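Section 4 applies to the Rarkley feed unit supplied for drip systems on vegetable and soft-fruit plots. Read Section 3 (Siting the tank) first. Pipe sizes are not repeated here.

The unit draws liquid plant feed from a stock tank and injects it into the drip main. It is set up for filtered plant extracts, fish hydrolysate and seaweed liquids. Check with your certifier that the product you plan to use is allowed on your land before filling the tank.
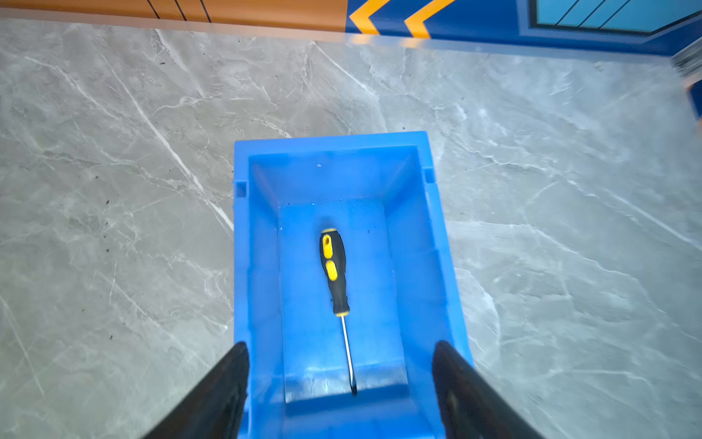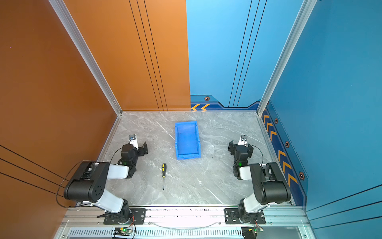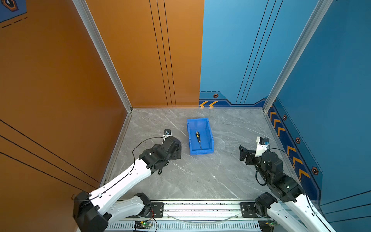

Blue plastic storage bin.

## 4.1 Before you start

You will need:

- the injector body and its two union nuts
- the 200-mesh screen filter
- the suction hose with foot strainer
- the check valve (arrow cast into the side)
- a flat screwdriver for the hose clamps
- thread tape
- a clean bucket marked in liters

Close the supply valve and open the flush valve at the far end of the main. Wait until the gauge reads zero.

**CAUTION:** Do not connect the unit to a line that also supplies drinking water unless a backflow preventer approved for your area is fitted upstream. The check valve in the kit protects the stock tank only.

## 4.2 Fitting the injector

1. Cut the main at the point marked in Section 3. Remove all burrs from the cut ends.
2. Fit the screen filter upstream of the injector, with the drain plug facing down. Leave enough room under it to pull the screen out.
3. Wrap the male threads with thread tape, three turns, in the direction of the thread.
4. Place the injector between the two unions. The arrow on the body must point toward the crop.
5. Tighten both union nuts by hand, then by a quarter turn with a strap wrench. Do not use a pipe wrench on the nuts.
6. Fit the bypass valve across the injector and leave it fully open.

*Note:* On slopes, mount the injector at the upper end of the block. If this can't be done, see 4.6.

## 4.3 Connecting the stock tank

The unit is rated for tanks up to 2000 liters. A Zoltley tank with the molded outlet can be connected directly. Other tanks need the outlet adapter from the parts list.

1. Rinse the tank and drain it completely.
2. Push the suction hose over the injector barb until it meets the shoulder. Tighten the clamp.
3. Fit the check valve in the suction hose at the injector end, arrow toward the injector.
4. Lower the foot strainer into the tank. It must hang clear of the bottom. Tie the hose to the bracket inside the lid.
5. Close the lid. Leave the vent open.

**CAUTION:** Never seal the vent. Plant extracts and fish products give off gas in warm weather, and a sealed tank can split.

## 4.4 First run with water only

Do not put feed in the tank for the first run.

1. Fill the bucket with clean water and place the foot strainer in it.
2. Open the supply valve slowly. Let the main flush until the water at the far end runs clear, then close the flush valve.
3. Check both unions and the filter cap for leaks.
4. Turn the bypass valve toward closed in small steps until water starts to move up the suction hose.
5. Run for 6 minutes. Note how many liters have left the bucket.
6. Write the reading on the card inside the control box cover, together with the gauge pressure.

If no water is drawn with the bypass fully closed, check in this order: direction of the injector, direction of the check valve, air leak at the suction clamp, blocked foot strainer.

*Note:* The reading in step 5 is the base figure for every feed rate in Section 5. Repeat the test if the number of open drip lines changes.

## 4.5 First run with feed

1. Strain the feed through a cloth before it goes into the tank. Products sold as "fine filtered" should be strained as well.
2. Fill the tank one quarter full and return the foot strainer to the tank.
3. Run plain water through the drip lines until the soil at the emitters is damp.
4. Set the bypass to the position found in 4.4 and start feeding.
5. After feeding, move the suction hose back to the bucket of clean water and run until the liquid at the last emitter has no color.
6. Pull the screen, rinse it from the outside in, and refit it.

Thick liquids are drawn more slowly than water. For fish hydrolysate, repeat the bucket test with a diluted sample and record it on a separate line of the card.

**CAUTION:** Do not mix compost extract and fish products in the same tank. Solids settle out and will pass the foot strainer once the tank is stirred.

## 4.6 Settings for sloping ground

Where the block lies above the injector, outlet pressure rises and suction falls off. Fit the Pinheiro booster (part 250) between the filter and the injector. Use the two short pipe sections in the booster kit. The booster must not run dry. Wire its float switch before connecting power.

Where the block lies below the injector, fit a vacuum breaker at the highest point of the main. Without it, soil can be pulled into the emitters when the supply is shut.

## 4.7 Changes to this section

| Item | Change | Checked by |
|---|---|---|
| 4.2, step 5 | Strap wrench added | N. Eberhard |
| 4.4, step 5 | Run time corrected | A. Vieira |
| 4.6 | Vacuum breaker note added | A. Vieira |

Units shipped by Skidine before March have the older bypass handle, which closes in the opposite direction. Check the mark on the handle before carrying out 4.4, step 4.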